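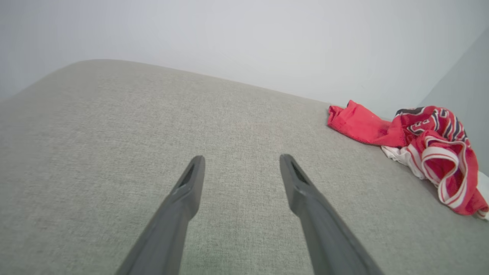

Home > Household > Fabrics > Upholstery

Flecked upholstery fabric

Flecked upholstery (some shops call it heather or marl) is a woven furniture covering made with yarns of slightly different shades, so the color looks speckled up close and plain from across the room. I've lived with a gray one for 10 years and I'm a big fan, so forgive me if this entry gushes a little!

The usual colors are gray, oatmeal and a sort of foggy green. Lint hardly shows on any of them. A bright red garment tossed in the corner is another story - you'll spot that from the hallway.

Most covers are polyester, wool or a blend of the two. Wool feels nicer and costs more. Marius Olteanu, who ran the Pendier workroom in Nikstead, stocked 209 shades at one point, and I swear 4 of them were the same gray.
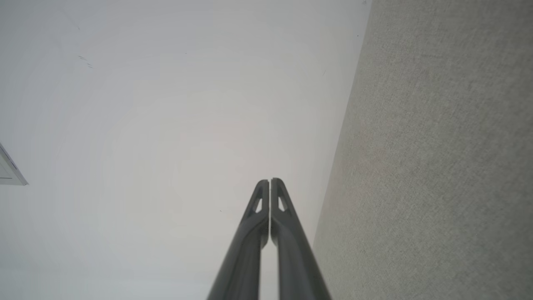 Daylight changes these fabrics a lot, so take a swatch home and try it against your own wall before ordering. Mine went greenish next to the paint in the den (I kept it anyway).

For cleaning, vacuum with the soft brush and blot spills with a damp cloth. Zahira Yeoh taught me to go with the weave, and I still do it her way. Check the care tag first if the cover is wool.

See also: Bouclé, Slipcovers, Tweed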